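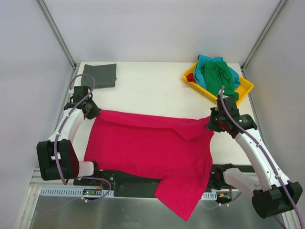
*Red shirt on the folding table, top edge held straight.*

# Folding table FAQ

Last revised Oct 1, 2012. Applies to the Loltach folding guide, sheet 2.

**Which way does the shirt go down?**
Flat, with one long edge parallel to the back of the table. Pull that edge taut at both corners first. Wrinkles in the middle of the fabric mostly follow the edge and need less work afterward.

**The shirt is longer than the table. Is that a problem?**
No. Let the lower part hang over the front edge. Bring it up with the second fold.

**A corner has flipped over on itself. Start again?**
Only if the flap is under the fabric. A flap on top can be turned back by hand or left until the edge is straight.

**Where do finished pieces go?**
Rear left of the table. The dark gray cloth is stored there folded, close to square. Keep clear table between it and the piece in progress.
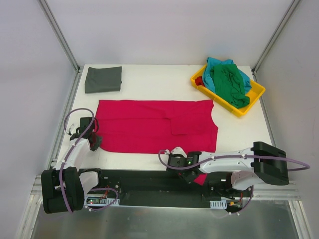 **Category: Bins and sorting**

**What is the yellow bin for?**
Unfolded pieces. It stays at the rear right, on the opposite side from the folded stack. The angle does not matter.

**Do pieces in the bin have to be in order?**
No. Blue, green and dark red cloths can share a bin, crumpled. Take the top piece first; in the bin shown, the green one comes off before the blue.

**How full can it be?**
Fabric may stand above the rear rim. Leave one end of the floor bare if possible so that small pieces can be found.

**Can a folded piece go back in the bin?**
No. It will be treated as unfolded and done over.

**What size should a folded piece be?**
Sheet 2 gives a limit of 10 inches on the longer side. The Cavomel shelf insert, part 384, is cut for that size. The Demchenko insert is deeper and accepts larger pieces.

**Do faint creases count as a bad fold?**
No. A shallow crease across one half of a shirt is acceptable. A doubled edge or a trapped sleeve is not.

**When is the next revision?**
February. Sheet 1 remains valid for towels until then.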